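遥操作录演示,旋钮和放菜这两步大家怎么教的?

版块:机械臂与自动化 > 示教与数据采集
浏览 1,000 回复 17

楼主 灰桌布
发表于 09/12/2020

最近在做一个厨房台面的任务,桌上一个带旋钮的电煮锅,旁边一个蓝色的浅盘,任务是把蔬菜从蓝色餐具里夹起来放进锅里,再把旋钮拧到指定档位。单臂,平行夹爪,腕部一个相机,外面再固定一个相机。

示教方式我试了两种。一种是直接用手拖着臂走(零力模式),另一种是主从遥操作,我坐在旁边看着屏幕操作主手。两种录出来的数据差别挺大,想听听各位的经验。

我遇到的问题:

1. 拖动示教的时候,我的手和袖子老是进到外部相机画面里。训练出来的策略在没有手的画面里表现就不稳定。
2. 遥操作没有手的问题,但是拧旋钮很难受。主手没有力反馈,夹爪夹住旋钮那条凸起以后,我不知道夹得多紧,手腕一转就容易滑。
3. 夹甜椒的时候,从腕部相机看正上方很清楚,可是高度判断不准,经常下去太深,指尖碰到碗底。

目前录了600条,能用的我还没仔细筛。先问问方向对不对。

2楼 拧螺丝的阿冬

旋钮这一步建议用拖动示教单独录,放菜用遥操作。两段分开训,中间设一个固定的过渡位姿。我们做阀门就是这么分的,没什么毛病。

手进画面的问题,你拖臂的时候抓大臂那一段,别抓末端。或者拖一遍只记关节角,人走开,让机械臂自己回放一遍,回放的时候再录图像。这样画面里就没有人了。

3楼 灰桌布(楼主)

回2楼:回放这个办法我想过,但是回放的时候蔬菜得放回原来的位置,每条都要复位。甜椒不是球,朝向稍微变一下接触点就不一样了,回放经常夹空。

4楼 拧螺丝的阿冬

那就只在旋钮那段用回放,锅位置不动,旋钮转回起始档就行。菜那段还是遥操作。

5楼 Petek用户

不太同意分两段。分开录,两段之间的状态分布接不上。你第一段结束时夹爪的位置每次都有一点偏差,第二段的数据全是从固定过渡位姿开始的,真跑起来一偏就不认识了。要录就整条录,从空中待命一直到拧完旋钮松手退出来。

旋钮滑的问题靠练。我带过的几个操作员,头两天都滑,后来就好了。操作员的手感比算法管用。

6楼 拧螺丝的阿冬

过渡位姿是用运动规划走过去的,有控制器管着,偏差很小,谈不上分布接不上。整条录的话,一条里面有一处失误整条就废了,成本你算过吗?

7楼 Petek用户

失误不一定要废。滑了一下,重新夹住再拧,这种数据留着是好的,策略能学到怎么补救。只留完美轨迹,跑的时候一出错就僵在那里。

8楼 半勺盐

我站中间。失误分两种。滑了重新夹,这个留。操作员犹豫,夹爪悬在空中停着不动好几秒,这个要剪掉。停顿太多的数据训出来的策略会学会停,到了锅上方就不动了。我吃过这个亏,查了很久才发现是数据里停顿太长。

9楼 灰桌布(楼主)

8楼说的我这边确实有。我在旋钮前面会停下来看屏幕,找那条凸起的方向。回去看看每条停多久。

10楼 Ghizlane Belhaj

我在Drovlow那边做数据采集,说几点实际的。

关于高度判断:腕部相机正对着下面看,甜椒在画面里几乎是一个平面图形,深度信息本来就少。操作员不要只看腕部画面。屏幕左右分开,左边外部视角管高度,右边腕部视角管左右对中。先在腕部画面里把甜椒放到两根指头中间,然后眼睛移到外部画面再往下降。两个动作不要同时做。

关于浅的容器:指尖下到甜椒最宽的地方就够了,不需要到底。可以在软件里给末端设一个最低高度,到了就压不下去。这个限位录演示的时候开着,跑策略的时候也要开着,两边要一致。

关于旋钮:夹爪的开口方向先和凸起对好再下去。很多人习惯先下去再转手腕找角度,这样指尖会蹭到面板,锅也会跟着移位。另外锅很轻,底下最好有防滑的东西。

11楼 灰桌布(楼主)

谢谢,很有用。最低高度的限位我没设,今天就加上。请问甜椒的梗要不要管?我有时候会夹偏,指头压在梗上。

12楼 Ghizlane Belhaj

不用专门避开,但是摆放的时候梗的朝向要多变。如果每次都是梗朝同一边,策略会拿梗当参照,换个方向就找不到夹的位置了。我们的做法是每录5条换一次朝向,容器的位置也稍微挪一点。

13楼 路过的Benddale

问个外行一点的问题,为什么要录这么多?写死坐标不行吗?锅和盘子都固定,旋钮转多少度也知道。

14楼 半勺盐

旋钮写死坐标可以,很多人就是这么干的。菜不行,大小形状每次不一样。换成胡萝卜或者土豆,写死的开口宽度和高度全要改。

15楼 Petek用户

旋钮写死也有问题,锅只要被碰歪一点,夹爪下去就顶在面板上了。这正是要用视觉的原因。

16楼 拧螺丝的阿冬

锅被碰歪就加夹具固定,工厂里都是这么做的。为了不用夹具去多录几百条演示,我觉得不划算。当然如果楼主的目的是做研究,那另说。

另外主手的缩放比例调过没有?Harner那套默认是1比1,拧旋钮这种细活可以把平移比例调小,旋转保持不变。手抖会少很多。

17楼 灰桌布(楼主)

统一回一下。

缩放比例没动过,一直是默认,我去改。夹具暂时不想加,项目要求锅的位置可以变,所以旋钮这段还是得靠视觉。

分段还是整条,我打算两种都录一批对比。整条的按7楼和8楼的意见处理,滑了重夹的保留,悬空不动的剪掉。分段的按2楼的做法,过渡位姿放在锅和盘之间的上方。

标签也准备重新写。原来一整条只有一句"把菜放进锅里并打开",现在拆成靠近、夹取、移动、放下、对准旋钮、旋转、退出。我录的时候用脚踏开关打点,换阶段就踩一下,手不用离开主手。踩晚了的后面手工调。

还有一个没解决的,夹爪开合的信号。主手的扳机是连续量,我录下来的开合曲线很乱,夹住以后手指还在轻微松紧。是直接存连续值,还是二值化成开和合?菜那段我觉得二值就够,旋钮那段不敢确定。

贴两张图,大家看看视角有没有要调的地方。

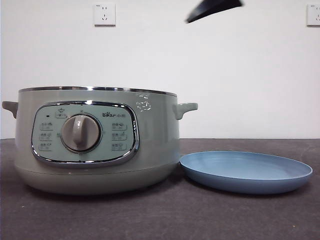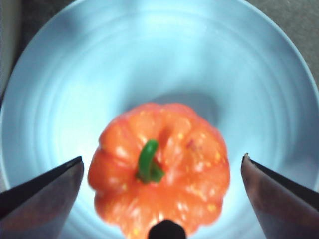
图1:外部固定相机,锅和蓝盘。图2:腕部相机,甜椒在两指之间,还没夹。

18楼 半勺盐

开合信号两个都存。原始连续值留着,训练的时候再决定要不要二值化,丢了就找不回来了。旋钮那段我用连续值,甜椒用二值,没出过大问题。

外部相机我会再抬高一点往下看。现在偏平,盘子压成一个扁的椭圆,里面东西的前后位置不好判断。

19楼 Petek用户

抬高的话旋钮就看斜了,凸起的角度不好认。现在旋钮正对着相机,对拧那一步是有利的。要我说别动,盘里的东西交给腕部相机。

20楼 Ghizlane Belhaj

同意19楼,外部这个角度看旋钮合适。不过要检查一下,夹爪下来拧的时候会不会把旋钮整个挡住。如果挡住了,相机往旁边移一点,不用抬高。

图1里夹爪有拖影。曝光时间能缩短就缩短,灯不够就补灯。遥操作的时候速度忽快忽慢,拖影多了,画面和关节角的对应关系会变差。时间戳也顺便核对一下,两个相机和关节数据是不是同一个时钟。

腕部那张没什么问题。两根指头都看得到指尖,有这个就够了。指面有点反光,灯的位置变了以后外观会跟着变,录的时候让灯光也有一些变化。

21楼 拧螺丝的阿冬

锅身右边那块没撕干净的标签要不要处理?和梗一个道理,策略可能拿它当参照。换一口锅就没有了。

22楼 半勺盐

只用这一口锅就无所谓。要换锅的话,撕干净,或者干脆用2口锅轮着录。

23楼 灰桌布(楼主)

标签今天擦掉。时间戳查了,外部相机走的是另一台电脑的时钟,确实没有对齐,旧数据得重新对一遍。曝光改短以后画面偏暗,准备加一盏灯。

新的一批录完,分段和整条各跑一轮,成功率出来了再回来更新。

24楼 路过的Benddale

蹲一个结果。脚踏开关是接在哪里的,直接当键盘按键读吗?

25楼 灰桌布(楼主)

对,USB的,系统里认成键盘,程序里监听一个键就行。注意焦点别切到别的窗口,我有一次踩了半天全打到文本框里去了。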